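Pen holder

A pen holder (also pen cup, pencil cup, pencil pot or desk cup) is an open container kept on a desk or table to store writing instruments upright. Most pen holders are cylinders or square boxes with a closed base and no lid. They are made in wire mesh, sheet metal, plastic, glass, wood, leather, stone and ceramic, and many of those in daily use were first made for another purpose, such as drinking cups, jars and food cans. The pen holder is distinguished from the pen stand, which grips a single pen in a socket, and from the pen tray, in which pens lie flat.

Contents
1 Terminology
2 Form and dimensions
3 Materials
3.1 Wire mesh
3.2 Plastic and glass
3.3 Other materials
4 Contents and arrangement
5 History
6 Collections
7 Care
8 See also

Terminology

In American office supply catalogs the usual term is "pencil cup," whatever the container is meant to hold. "Pen holder" is more common in general speech, although in older writing the same words, often joined as "penholder," refer to the shaft into which a steel nib is fitted. Catalogers of stationery normally enter the two under separate headings. The phrase "desk organizer" covers a wider group of objects and is applied when the cup is joined to drawers, trays or slots for paper.

Form and dimensions

The height of a pen holder is set by the length of the objects it stores. A new wood-cased pencil is a little over 7 inches long, and most cups are between 3 and 4 inches tall, so that the upper part of a pencil stands clear of the rim and can be taken hold of with the fingers. A deeper cup hides short items such as erasers and sharpeners. A shallower one tips more easily when filled with long items such as rulers or capped markers.

The opening is usually close to 3 inches across. Wider cups hold more, but the contents spread outward and lean at a low angle, which moves weight toward the rim. Some makers divide the inside with a cross-shaped insert or with a row of tubes of different heights. Divided cups are common in schools, where pens, brushes and scissors are stored together.

The base may be flat, slightly recessed or fitted with feet. Felt, cork and rubber pads are added to prevent scratches on finished wood and to reduce sliding. Weighted bases are found on narrow models and on cups intended for counters open to the public.

Materials

Wire mesh

Mesh pen holders are made from a sheet of fine woven or expanded steel, rolled into a tube and joined along a seam. A solid band closes the top and a disk or cup of sheet metal closes the bottom. The piece is then coated, most often in black, though silver and white are also widely sold. Dust falls through the mesh instead of gathering along the inside wall, and the contents can be made out dimly from the side. 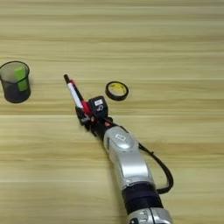

The main weakness of mesh is that fine points catch in it. Mechanical pencils with a fixed metal sleeve, technical pens and compasses may lodge in the openings near the base, and for this reason many holders have a solid strip, half an inch or more in height, around the foot. The coating may also wear away at the rim, where clips and barrels rub against it.

Plastic and glass

Molded plastic cups are the least expensive type. Opaque polystyrene and polypropylene are used for most school and promotional models, and acrylic is used where a clear wall is wanted. A clear cup allows the user to find a small or brightly colored item without emptying the container, and it is often chosen for sorting by color. Clear walls show ink marks and scratches sooner than opaque ones.

Disposable clear drinking cups are frequently used in classrooms and workshops as temporary holders. They are light and have thin rims, and they tip readily when loaded with anything heavier than a few pencils. Common remedies include nesting two cups together, shortening the cup, or placing a flat weight in the bottom. Jelly glasses and canning jars serve the same purpose and are more stable because of the thickness of the glass at the base. 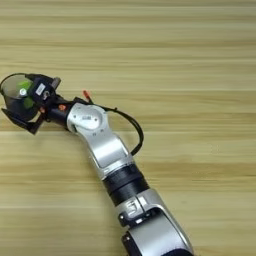

Clear plastic cup against a light wood-grain tabletop. A bright green object is inside or just behind the cup.

Other materials

Wooden holders are turned on a lathe, built from thin boards, or cut from a single block drilled with holes. Drilled blocks keep each instrument apart and are favored for colored pencils and carving tools. Leather holders normally have a stiff liner of board or metal. Ceramic mugs that have lost a handle or developed a crack are among the most common household pen holders, and glazed ceramic has the advantage that ink can be washed from it.

Contents and arrangement

Although named for pens, the holder generally receives any narrow object used at a desk. Markers, pencils, scissors, rulers, letter openers and small paintbrushes are typical. Erasers are often dropped in as well, and a large block eraser may be stood on end against the wall of the cup, where it remains within reach as long as the cup is not crowded.

Whether pens should be stored point up or point down depends on the type. Fountain pens are commonly stored with the nib upward, so that ink drains away from the nib when the pen is not in use. Ballpoint and gel pens are often stored with the point downward. Felt-tip markers with a single tip may be stored cap down, which keeps the tip saturated, while makers of double-ended markers usually recommend storing them flat. Pencils are placed point up by most users, both to protect the lead and to make the grade or color easy to identify. In rooms used by young children the opposite practice is often followed for scissors, which are placed with the blades down.

Items that do not fit the cup tend to be kept next to it. Rolls of tape, including the black vinyl electrical tape used for minor repairs and for bundling cables, are laid flat on the desktop or hung from a peg. Organizers sold to repair shops sometimes include a horizontal spindle for this purpose beside the pen compartment.

The position of the holder on the desk follows the hand of the user. Right-handed writers often place it at the far right, beyond the edge of the paper. A holder on the opposite side requires the arm to cross the work surface but leaves the writing side free for a mouse or a telephone. On shared tables it is normally placed in the center.

History

Containers for writing and painting brushes are known from several parts of the world. The Chinese brush pot, or bitong, was an established item of the scholar's desk by the late Ming period and was made in bamboo, hardwood, porcelain and jade. In Europe, quills were more often laid in a tray or stood in holes around an inkwell, and the inkstand remained the central piece of desk equipment into the nineteenth century.

The spread of inexpensive wood-cased pencils, and later of pens that carried their own ink, reduced the need for the inkstand. A plain cup became sufficient. Early office models were generally of pressed tin or turned wood and were sold singly or as part of a matched desk set with a blotter and letter rack. Plastic versions became common after the Second World War. Black mesh sets, in which the pen cup matches a wastebasket, file sorter and paper tray, became a standard line in office supply stores toward the end of the twentieth century.

Collections

Pen holders are seldom collected as a separate class and are more often found in museums within larger holdings of office equipment. The Dobson Collection of Desk Furnishings lists 3,544 objects, of which 69 are cataloged as pen or pencil cups. The greater part of these are advertising pieces given away by banks, lumber yards and insurance agents. The collection's printed handlist, prepared by Maxine Baxter, divides them by method of closure at the base instead of by material, an arrangement that places wire mesh beside rolled tin.

A smaller group is held at Berka, where the town museum preserves sample stock from the former Breltov stationery works. The works' surviving order book contains 1,634 entries, including 9 for divided cups supplied to schools. The samples are shown each year in May and may be seen at other times by appointment.

Care

Pen holders collect graphite dust, eraser crumbs and dried ink. Metal and mesh types are emptied, shaken out over a wastebasket and wiped with a damp cloth, then dried fully before being refilled. A soft brush is suitable for clearing the openings in mesh. Abrasive pads remove the coating and leave the wire open to rust.

Plastic cups may be washed in warm water with dish soap. Rubbing alcohol lifts most permanent marker from polypropylene, but it can cause fine cracks in acrylic and should not be used on it. Unfinished wood is cleaned dry. Leather is wiped with a barely damp cloth and kept away from direct heat.

Marks on the desktop beneath a holder are usually caused by grit caught under the base. Pads should be checked when the holder is cleaned and replaced when they have hardened or come loose.

See also

Brush pot
Desk organizer
Inkstand
Pencil case
Tape dispenser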